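Pradside Equipment Plan: Gallery and Notes

Home / Projects / Pradside / Gallery

This page covers the hand-held gripper purchase for the Pradside household data program. It goes with the budget sheet and is meant for people who have to approve, order or store the equipment. The sheet holds the line items. The notes on this page cover what the line items are for, and where the quantities came from.

The plan buys six kits. A kit is one left gripper, one right gripper, a camera and mount for each, a charger, a storage card set, a calibration board and a hard case. Grippers are ordered from Brakix. Cameras and cards go through the Wadley purchasing office under the existing account. The cases are the Negi medium, which takes both grippers without removing the camera mounts.

Scope of work

The task list has 47 entries. They are grouped by the kind of object handled, and the groups drive the equipment choice more than the entries do. Rigid objects with flat sides place few demands on a gripper. Cloth needs a pad that holds a single layer without slipping. Small jewelry, cords and strung beads need tips that close evenly along their length and a camera that can resolve the object at close range.

The first draft of the plan had one gripper type for rigid objects and another for everything else. That was dropped. Two types means two sets of spares, two calibration procedures and two sets of recordings that have to be kept separate in training. A single type with replaceable pads costs more per unit and less over the program.

Why two grippers per kit

Single-gripper kits were priced and would have cut the hardware line nearly in half. The saving does not survive a reading of the task list. Folding, sorting into shallow containers, separating linked or tangled items and anything with a lid goes better with two hands, and an operator who has only one tool will use the free hand. Those recordings then have to be discarded or labeled separately. The budget assumes a left and a right gripper for every operator, recorded together on a common clock.

The second gripper also adds storage, charging and transfer time. All three are in the sheet under recurring costs.
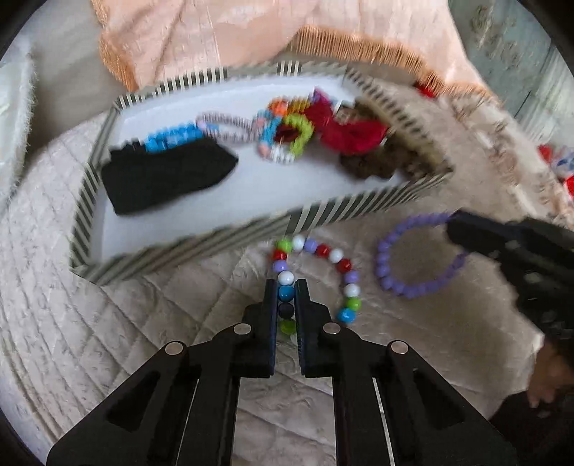
Accessory sorting, bead group. One gripper at the multicolored bracelet, the second on the purple one, storage box behind.

Pads and tips

Pads are the main consumable. The ribbed pad is the default for all kits. A smooth pad was considered for glass and ceramics and is listed as an option, unfunded in this round.

Replacement ribbed pads are priced at $63 per set, where a set fits one gripper. The plan replaces pads on a schedule and keeps a small stock for damage. Operators should not wait until a pad visibly lifts at the edge. A worn pad changes how an object sits between the tips, and the recordings made with it will differ from the ones made before and after. Swap both pads at the same time, note the swap in the session log and rerun the closing check.

Bead and chain tasks are hard on pads in a specific way. The load goes through a few small points and leaves dents in the rib pattern. If a kit is assigned to the bead group for a full week, inspect it daily.

Linkages and pins

The linkage is sealed well enough for indoor use on bedding and upholstery. Lint is the usual problem. Budget for compressed air and a soft brush per kit; both are on the sheet under shop supplies. Do not oil the pins. Oil holds lint, and it transfers to fabric.

Brakix sells a spare linkage assembly as a single part. We asked for loose pins and arms and were told that they are not stocked. Two spare assemblies are in the plan, held at Wadley and shipped on request. If both are out at once, an incoming repair waits, and the affected kit drops to rigid-object tasks with the remaining gripper or is pulled from the schedule. The second choice is preferred.

Cameras

The camera rides on the gripper and looks along it toward the tips. A wide lens is required. It keeps both fingertips and a useful area of the work surface in view at the same time. The cost of a wide lens is dark corners and some loss of detail away from the center, and the plan accepts both.

Motion blur is the larger concern. Hand-held tools move faster than people expect, particularly on the approach to an object. Faster shutter settings need more light, so the lighting line was raised from the first draft. Each site gets a pair of diffuse lamps on stands. Household ceiling lights are not adequate by themselves, and direct lamps put highlights on glossy objects that can hide an edge.

Spare cameras: one per two kits. This is a low ratio. It was set by lead time and can be revised after the first quarter of use.

Recording hours and storage

The program is sized at 300 hours of accepted recordings. Accepted means both grippers present, clocks matched and calibration valid for the session. Rejected sessions still take up card space and transfer time until they are cleared, so the storage estimate is based on raw hours and not on accepted hours.

Cards are bought in sets so that one can be in use while the other is being copied. The copy station is an existing workstation at Wadley with a new card reader. No new server is requested in this round. The existing one has room for the full program if raw sessions are cleared monthly. If clearing slips by more than one cycle, the shared drive fills, and other groups on it are affected. A name has to be put against this task before the kits arrive - it is currently blank on the sheet.

Props and surfaces

Props are a small line and were left out of the first draft altogether. They are now listed by group:

Bead and jewelry group: assorted bracelets in single and mixed colors, open storage boxes with low walls.
Cloth group: scarves, hand towels, hair accessories, pillowcases.
Kitchen group: lidded containers, utensils, dish racks.
Desk group: pens, cables, folders, small boxes.

Buy props from ordinary retail stock. Matching sets are easy to order and make poor data. Mixed sizes and patterns are wanted, and so are soft, uneven and patterned surfaces to work on. A bed or sofa is a harder surface than a table for low objects. The tips press into the padding before they close, and thin items sink slightly or shift with the cover. Several tasks should be recorded on both types of surface, and the site list for Pradside was chosen with that in mind.

Elastic bracelets should be bought with extras. Repeated pulls from the tips will eventually break the cord, and loose beads have to be picked up before the next take.

Operator time

Labor is the largest line on the sheet by a wide margin, and the equipment plan is arranged around it. An idle kit costs little. An idle operator with a failed camera costs a half day. This is the argument for the spares above, and for keeping a charged battery set in every case.

Training is budgeted at one day per operator. The first half covers calibration, the closing check and file handling. The second half is practice on tasks from the bead and cloth groups, both of which take longer to learn than the rigid ones. Operators who are comfortable with beads rarely have trouble with anything else on the list.

Weight was raised as a concern during the trial period. The gripper is light, but the camera sits forward of the hand, and long sessions are tiring on the wrist. The schedule includes breaks, and the hours per shift on the sheet already reflect them.

Order of purchase

Grippers first. Brakix has the longest lead time, and the camera mounts are made to the gripper housing. Cameras and cards follow once the gripper ship date is confirmed. Cases can be ordered at any point. Props and lamps are bought locally in the last two weeks.

Target for kits on site is August. If only part of the gripper order ships on time, complete kits are assembled from what has arrived. Do not send out a kit with one gripper.

Open items

Smooth pad option: unfunded, revisit after the kitchen group starts.
Spare camera ratio: revisit after the first quarter.
Owner for monthly clearing of raw sessions: blank.
Return shipping for failed linkages: Brakix to confirm who pays.
Case foam: the Negi insert fits the grippers but has no cutout for the calibration board. Cut by hand or order the blank insert.

Quantity changes go on the budget sheet first and are copied to this page afterward.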